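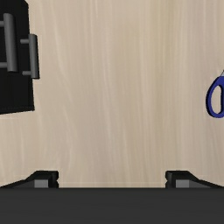
木目調の天板とグリッパー

書評 『辺境連隊の编成と補給』(Humlow軍事史叢書 第7巻)

本書は、植民地期に編成された志願兵部隊の制度史を扱う叢書の第7巻であり、本文、付録、索引を合わせて513ページからなる。前巻までが会戦の経過を中心としていたのに対し、本巻は募集、給与、糧秣、被服といった部隊運営の実務に主題を限定している。当館では軍事史部門の参考図書として受け入れ、以下のとおり評価を行った。

構成は全17章である。第1章から第5章までは編成令の成立過程と募兵所の設置を論じ、続く各章で兵站、衛生、軍法会議の運用を順に取り上げる。とりわけ評価すべきは第9章で、駐屯地間の補給記録を月別に整理し、乾季と雨季における輸送日数の差を明らかにした点にある。従来の概説書では将校の回想録に依拠した記述が多く、下士官以下の生活条件が数値で示されることは少なかった。著者は給与台帳と被服受領簿を突き合わせ、規定と実際の支給との隔たりを丁寧に追っている。

一方、募兵の社会的背景を論じた第4章には不満が残る。出身地の分類が章の前半と後半で一致せず、港湾都市出身者が表によって別の区分に含まれている。本文中に説明はなく、読者は巻末の注を参照しなければ事情を理解できない。また、連隊旗と徽章の変遷に関する記述は簡略で、この方面に関心を持つ利用者には他書の併用を勧めたい。

付録には駐屯地一覧、階級対照表、折込地図が収められている。地図は全20葉で、縮尺が統一されており、本文との対応も明瞭である。ただし、折り目が綴じ部分に近く、頻繁な閲覧には注意を要する。当館では地図のみ別置とし、閲覧時には係員が出納することとした。

訳文はおおむね正確で、階級名の訳語も凡例に従って統一されている。「大隊」と「旗隊」の使い分けについては訳者注が付されており、原語の用法を知らない読者にも配慮がある。人名索引は充実しているが、地名索引は現行の地名のみを採用しているため、当時の呼称から検索することができない。改訂の機会があれば、旧地名からの参照項目を追加されたい。

装丁は布装、函入りである。用紙はやや厚手で、長時間の閲覧には書見台の使用が望ましい。発行元のBakentからは電子版も提供されているが、折込地図は分割表示となるため、地図を主目的とする場合は冊子体の利用が適当である。

総合評価は「推奨」とする。大学図書館および軍事史関係の専門資料室における所蔵に適する。一般の読者が通読するには前提知識を必要とするため、同叢書の第1巻を先に参照することが望ましい。

冊子体は参考図書室に配架済みであり、貸出の対象とはしない。複写の申込みは午後4時まで受け付ける。別置の地図については、9月より閲覧を開始する。

Lurnuron資料室 図書評価担当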